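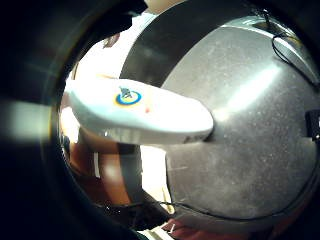 Vue depuis la pince tenue à la main : un objet en plastique blanc devant une surface grise.

J'ai longtemps cru que pour apprendre un geste à un robot, il fallait un robot. Les travaux de Theano Deligiannis et Amirhossein Esfahani, à Trosberg, m'ont fait changer d'avis, et avec quel plaisir !

Leur méthode, baptisée Ulo, tient en peu de choses : une pince que l'on porte à la main, une caméra très grand angle fixée dessus, et des gens ordinaires qui font ce qu'ils font d'habitude. Avec 1 000 démonstrations recueillies dans 20 cuisines et ateliers, la politique apprise passe ensuite sur 2 bras différents sans nouvel entraînement.

Ce qui me ravit, c'est la matière première. Des reflets, du blanc brûlé, des câbles qui traînent – tout ce qu'un laboratoire aurait soigneusement éliminé. Je soutiens que la diversité des lieux compte davantage que la propreté des images, et les essais vont dans ce sens : à volume égal, six lieux valent mieux qu'un seul.

Reste la question de la force, que la vidéo ne mesure pas. Etenesh Demissie y travaille et promet des résultats en mai. Je les attends avec impatience.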